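Community > Hobbies and Games > Blocks and Building

Stacking cubes: does the colour order matter, and should the top one be straight?

Posted in September by Kalia

We have taken up a stacking game in our house. I say "we". The rest of the household has taken up walking past the table heavily. The set came from a charity shop in Cundley in a bag with no instructions and a label that said Peveo, which may be the maker or may be the previous owner's cat.

There are plain coloured cubes in it and a score pad. The pad has a column headed "order" and another headed "true", and the highest score anyone had written down was 905. I can't get near that, mainly because I have no idea what I'm being scored on. So far I award myself a point for each cube and a biscuit for each tower.

My usual go is red at the bottom, then green, then blue.
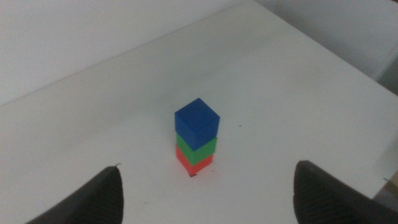 Red, green, blue, with the blue a little off square.

Two things I'd like settled. Does the colour order count for anything? And does a tower still count as "true" when the top cube is turned a bit from the ones under it, or do I have to start again? My sister-in-law says start again, but she says that about most things, including my kitchen.

Arnardóttir
Tuesday, early evening

I don't know the Peveo set, so I can't swear to the scoring. I ran a blocks table at a games club for years, though, and "true" in our rules meant that the faces lined up all the way down. We checked by holding a ruler upright against one side. If it sat flat against every cube, you scored. If it rocked, you didn't, and there was usually a discussion.

By that rule your blue one would lose you the "true" point. The red and green look fair to me, but I'd want the ruler on them before I wrote anything down. You wouldn't have to start again, either. We allowed one nudge per cube, with one finger, and you kept the order points whatever happened.

As for order, I'd guess the colours were called out or drawn from a bag and you had to build in that sequence. Have a look for a small cloth bag or some coloured counters in with the set. If they've gone missing, bits of paper in a mug will do.

If you want straighter towers, get your eye down level with the table before you let go. From above, the top cube always looks bigger than the rest and hides what the lower ones are up to. Put the cube down, take your hand straight up, and leave it alone. People lose more towers by tidying them than by building them.

blockhead46
Tuesday, late

just glue them

Kalia
Wednesday, before breakfast

Thank you, Arnardóttir. No bag and no counters, but there was a stub of pencil, so somebody was taking it seriously. I've put the colours in a mug and adopted the one-finger nudge as house law. The sister-in-law has asked whether it can be appealed.

blockhead46, I did think about it.

Related posts
Wooden dominoes that won't stand up on carpet
4000 piece jigsaw, sky first or last?
Best glue for a cracked dice shaker
Games for 3 players when one of them sulks
What counts as touching in pick-up sticks?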